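Sorting bathroom bottles and tubes into open boxes

Last updated: 9/18/20

Most bathroom cupboards fill up the same way. A new bottle goes in front of the old one, the old one gets pushed to the back, and a year later you own four conditioners. A set of plain open boxes fixes most of it, and you can do the job in an afternoon with what you have at home.

The method below is the one Griet De Graaf uses in her own flat in Farnunlow, with a few changes of mine for a smaller vanity.

What you need

- Open-topped boxes. Small parcel boxes with the lids cut off are fine, as are the shallow organisers sold in the Grireck range.
- A damp cloth and a dry one.
- A marker and masking tape.
- A bag for rubbish and another for recycling.
- A table you can leave covered for a while.

Measure the shelf first

Measure the depth and the height of the shelf before you cut or buy anything. Allow a finger's width at the front so the door closes, and check where the hinge sits, as it often takes up more room than you think. If there is a pipe at the back of the vanity, measure to the pipe.

Box height matters too. The sides should come about halfway up the things inside. Any higher and you can't see the labels. Any lower and tall bottles tip over when you slide the box out.

Take everything to a table

Don't sort on the bathroom floor or on the edge of the basin. Carry it all out and work at a table, standing up, with good light. Wipe the table when you start and again when you finish, especially if it's timber - leaking conditioner leaves a greasy ring that is a nuisance to get off.

Wipe each bottle before it goes anywhere near a clean box. Check under the cap for dried product and rinse it under warm water if it's bad. Anything that has separated or smells off goes straight out.

Fill one box at a time

Put a box in the middle of the table and finish it before you start the next. Decide on the kind of thing that goes in it (hair, skin, teeth, shaving, first aid) and stick to that. Tubes can lie flat or lean against a side wall. Small rounded items go in after the long ones, in whatever floor space is left.

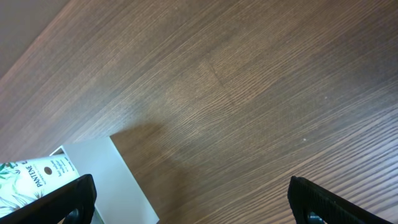
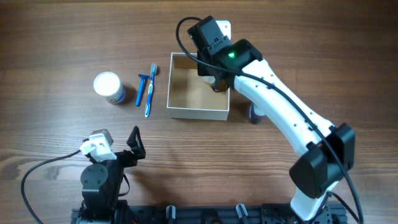
Tubes and how to keep them tidy

Tubes are harder to store than bottles because they change shape as they empty. Stand them on their caps if the cap is wide and flat. If the cap is narrow, lay the tube down with the printed name facing up so you can read it without picking it up.

Squeeze the product down towards the cap before you put a tube away, and fold the empty end over. A bulldog clip holds the fold. When a tube is nearly finished, leave it at the front of the box and put the spare behind it.

Cardboard or plastic?

Cardboard is good for spares and anything that goes in dry. It costs nothing and you can trim it to fit an odd shelf. It won't last beside a shower, and the bottom goes soft if a wet bottle is put back in it. Adebayo Bako wrote in to say he lines his with a piece cut from an old vinyl tablecloth, and I've since done the same with two of mine.

Plastic is better for things in daily use. Choose one with smooth inside corners, as ridges collect soap scum and hair. Wash it in the laundry sink once a month.

Labels

Write on masking tape, not on the box. You will change your mind. Stick the tape on the short side that faces you when the cupboard is open, and use one or two words at most.

Keeping it going

- Hold 6 items to a box as a rule of thumb for a small vanity, and 12 for a linen cupboard shelf.
- One spare of each thing is plenty. Buy the next one when the spare is opened.
- Look on the back of the pack for the little open jar symbol. A number such as 12M is the months it keeps after opening.
- Keep medicines out of the bathroom altogether. Heat and steam don't suit them, and they should be up high and locked away from kids.
- Go through the boxes again in October, before the weather warms up and the sunscreen comes out. Check the expiry date on last summer's bottle while you're there.

If a box keeps overflowing, split it into two. If one stays half empty, cut it down and use it for hair ties and clips.

Recent tips

Getting conditioner marks off a timber table
Lining drawers with leftover wallpaper
20 uses for a shoebox lid
Cleaning the seal on a front loader
What to keep under the kitchen sink

This site uses cookies to remember your settings. By continuing to browse you accept our use of cookies.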